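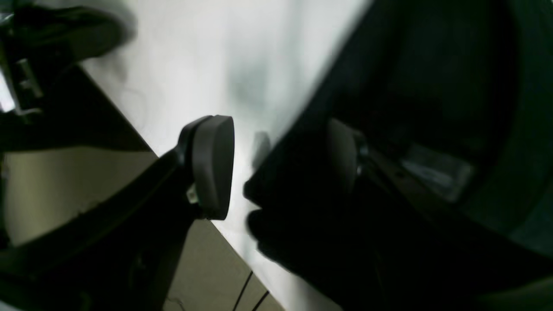
May, bench notes, black cloths. Started 1:40 pm, lights at full.

Carrying on from the page with the wash notes. Same batch from Marciniak, lot 712. Hülya logged them in this morning and put the swatches in the drawer under the window. I only worked with the black ones. The gray ones are still in the bag and I have not opened it.

## Table

Wiped the white top with the damp microfiber first and then a dry one. Lint from the black cloths shows up badly on it, so please do this between pieces and not just at the start. The Imora spray leaves a film. I went back to plain water.

Glare is bad in the early afternoon. With the lights full up the middle of the table washes out and you can't judge a soft crease against it. Leszek suggested a gray mat. I'd like to stay with the bare top until this lot is finished, otherwise the earlier pages don't compare with the later ones.

## Starting states

Three starts, as agreed with Ruba:

1. Flat, hem toward the window. Smooth with the palm once, no more. Any crease that survives one pass gets written down as it is.
2. Half fold, edges matched by eye. The thin pieces slide on themselves, so check the corner again before you call it done.
3. Crumpled. Pick it up by the center, let go from low down, don't fix it afterward. It should keep a more or less rectangular outline with soft folds in it. If it lands as a ball, do it over. The lower edge comes out uneven nearly every time and that is fine. The one with a bit of orange on its top edge is easy to keep track of, and I note where the orange ends up. 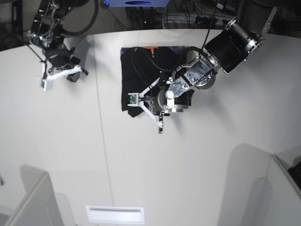

## Observations

- The cloth holds soft folds well but not sharp ones. A pressed crease was mostly gone after 70 seconds under its own weight.
- Black on black is hard to read. Where one layer lies over another I could only find the upper edge by looking along the table from the side. Cyprian uses a hand lamp held low, which helps.
- Hem stitching is tighter on one side. The piece wants to curl toward that side when it's left alone. I marked the tight side on the paper tag, not on the cloth.
- Static was worse than last time. Two pieces came out of the bag stuck together, and peeling them apart stretched a corner. That piece is now in the reject tray.
- The Seltthorpe cloths we had in the winter were heavier (199 g per square meter on their sheet) and lay down on their own. I would not put results from the two side by side without saying so.

## Smoothing

Tried working from the center outward and then from one edge across. From the edge is slower but it doesn't trap a ridge in the middle. From the center I kept ending up with a small wave near the hem and had to lift and start again.

Pulling by two corners works if both hands move together. If one leads, the cloth turns and you lose the line of the table edge.

## To do

- Ask Zdzisław whether the steamer is back from Clirnow.
- Open the gray bag, same three starts.
- Weigh one black piece. The Marciniak sheet gives no figure.
- Find a better lint roller. The one in the drawer leaves glue.
- Ruba wants to know how many washes before the hem gives. Marciniak quotes up to 3000 fold cycles but says nothing on washing, so I have written to them.

Stopped 4:15. Black cloths back in their bag, tags inside.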